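Ticket 780: vases tipping, stems too long, little white flecks on the table
Status: open, waiting on reply
Product: Raler ribbed vases (mixed colors), Nullar artificial rose stems
Opened: 17/12/2023

What were you trying to do?

Put fake roses in vases, which I would have told you was the easiest job in the world! I do the flowers for the front tables at our place in Blackburn, and in October we switched from real ones to your Nullar stems (I was so tired of changing the water). The roses themselves are lovely, no complaints there. It's getting them to stand up in the vases that's driving me up the wall.

What happened?

Three separate things, so I'll put them all in one ticket and you can split them up if you need to.

First one, tipping. If I put a big-headed rose in one of the smaller ribbed vases and let it lean, the whole vase wants to go over. The tall clear one with the narrow neck is fine. It's the shorter colored ones that do it, and it's worse with the big ruffly blooms, which are a lot heavier up top than they look.

Second, stem length. The listing says 38 cm and mine are longer than that, I'm pretty sure, but I didn't keep the box so I can't swear I got the ones I ordered. Either way they stick up way too far and end up looking like lollipops.

Third, the little white flecks. They're all over the table. I can't work out if they're coming off the stems or the packing stuff or what. They show up like crazy on gray.

What have you already tried?

Update, first evening: Bent the bottom of one stem into a J, the way your help page says. It held its place better but it scraped going in and I was scared for the glass, so I pulled it back out. Tried a handful of glass pebbles in the small vase after that. Big improvement on the tipping! Looks a bit like a fish tank in the clear one though, so I only want to do that in the colored ones.

Update, next morning: Came down and one had gone over in the night, no damage. No pebbles in that one, so I guess that tells you something. Wiped the table with a damp cloth and then a dry one. The flecks just moved around. A lint roller got more of them, but as soon as I laid the stems back down and started fussing with them I had flecks again, so now I'm leaning toward the stems or whatever they were wrapped in.

Update, same day, after lunch: Your agent asked me to try fewer stems per vase and start with the tallest vase first. OK, did that. Three in the tall clear one is the most I'd go, and they need to fan out a little or the heads bunch up together at the top. I also tried crossing the stems low down inside the neck so they lock against each other, and that worked better than the J bend, and no scraping. You might want to put that on the help page!

The red rose is in the bundle on the left in the second one.

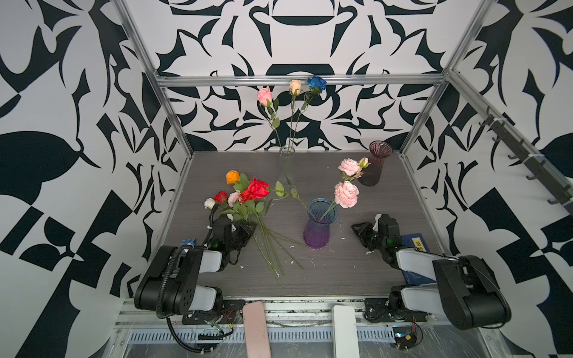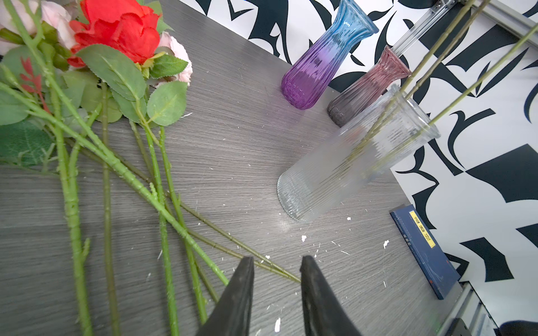
Anyway, back to the stem length. I rang the shop in Gorkow where we picked up the second batch and they said cutting is fine as long as I use wire cutters, because there's wire up the middle. Is that right for the Nullar ones too? I don't want to chop one and find out I've voided the return. And if I do cut them, is it better to take it off in one go or go an inch at a time? I'm an inch at a time person by nature but I've only got the kitchen scissors and a pair of old pliers here, so I'd like to do it as few times as possible.

Other thing, do you sell anything heavy that goes in the bottom besides pebbles? I saw item 217 on the accessories page, the clear base weight, but there's no width listed and the necks on these are not all the same. If it won't go down the neck it's no good to me.

What would fix this for you?

Mostly an answer on the cutting, and the width of that weight thing. If it fits I'll order 2 and see how I get on. I'm not after a refund, I like the colors way too much (the blue to purple one especially, everybody who comes in asks about it). If the flecks are a known thing with this batch just tell me and I'll rinse the lot in the sink, I only haven't done it yet because I don't know if the red will run.

Best time to reach me is before ten. Email is fine too.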